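Kitchen Sorters Wanted, Bestilwood Test Kitchen

Hoxha Home Services is looking for 4 people to help sort and reset the kitchen at our Bestilwood site in August. The work is paid and part time. You do not need restaurant or catering experience.

What the work is

The kitchen is used daily by different groups, and by the afternoon very little is where it started. Your job is to put it back. That means returning utensils to their jars, clearing the counters, matching lids to pans, and wiping down the cabinet fronts and handles. Most of it is small, careful handling -- chopsticks, forks, serving pieces -- and you will do the same jars many times in a shift.

Shifts start at 1:30 p.m. and run 2 hours. Each person is asked to commit to 13 shifts. Pay is $295 per week, paid at the end of each week you work.

Who we are looking for

You should be 18 or older, able to stand for a full shift, and comfortable picking up small items with either hand. Please tell us if you have a ceramic or metal allergy. You should also be patient with breakable things. Several of the jars are old and we would like to keep them.

What you will be handling

The utensil jars sit out in the open and get the most use. They hold wooden chopsticks, metal pieces and some decorative utensils with flower-shaped heads.

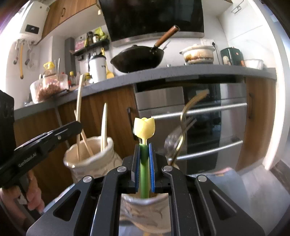
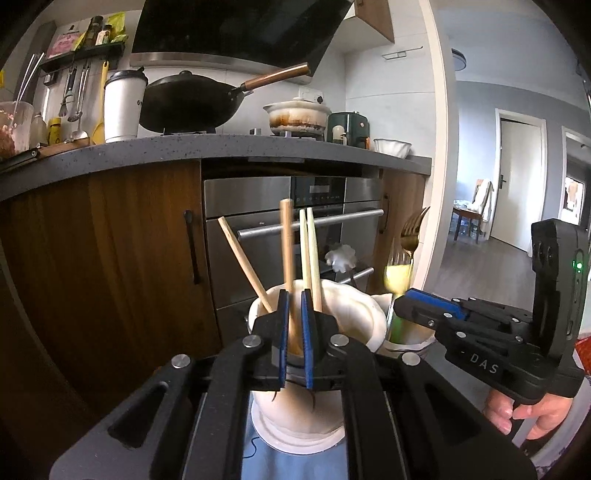
How to apply

Send a short note to Lambros Christodoulou at the Hoxha office on Menon Street. Include your name, a phone number, and which weeks in August you can work. A resume is fine but not required. If you have done similar work, such as housekeeping or stocking, say where and for how long.

We will call people in for a short visit to the kitchen before offering shifts. The visit is unpaid and takes roughly half an hour. Street parking is available, and the Plekstead bus stops at the corner.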